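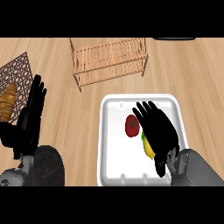 Brusari Floor and Bench Oil, Natural

Article number 2303
Maker: Brusari
Content: 666 ml can
Finish: matt, no color added
In stock, we ship from Monday to Friday

Product information

Brusari Natural is an oil for wood inside the house. It is made for plank floors, work benches, kitchen tables and shelves. The oil goes into the wood and stays there, so you still feel the grain with your hand when the surface is dry. It does not make a thick layer like varnish.

We sell this oil in our shop since the beginning and it is the one we use for our own counter. On pale wood it gives a slightly warmer tone. Customers who want the wood to stay as light as possible should take Brusari White, article number 1066, which has a small part of white pigment in it. Please do not mix the two cans on the same surface, the result will be spotted.

Which wood is suitable

Oak, ash, beech, pine, larch and most other woods from Europe. For very oily tropical wood we do not recommend it. Old varnish or wax must be removed completely. If you are not sure what was used before, put a drop of water on the place. When the drop stays round for a long time, there is still something closed on the surface and you have to sand more.

How to use

Sand the wood, the last time with grain 120 for floors or 150 for furniture. Vacuum well, also in the seams between the boards.

Stir the can to the bottom. Do not shake.

Put on a thin coat with a brush or a short roller, always along the planks. Work on a few boards at a time and finish them from wall to wall.

Wait 20 minutes, then take off with a cotton cloth everything that the wood did not drink. No wet spots should be left, they become sticky and you will be angry with them for weeks.

Let it dry overnight with the window a little open. Then repeat. Normally 2 coats are enough, soft pine can need one more at the places where people walk.

You can walk carefully on the floor after one day. Carpets and heavy furniture should wait a week.

Important: cloths with oil can start to burn by themselves. Put them in water or lay them flat outside to dry before you throw them away.

Care

Wash with little water and a mild soap. Dull places can be oiled again alone, without sanding the whole floor. For this we offer the Zaltel cotton pads, they fit on every normal hand block.

From our customers

"I did the floor of my workshop in September and the oil was easy to put on. The smell was gone after three days. I only wish the can had a better lid, mine was bent after the first opening." Magdy Gaber

Delivery and return

Closed cans can be sent back within 30 days. Opened cans we cannot take. If the can arrives with a damage, please send us a photo the same day.

Other customers also bought

Tzanetos flat brush, 100 mm
Plostitance wood soap, 1 liter
Zaltel cotton pads, pack of ten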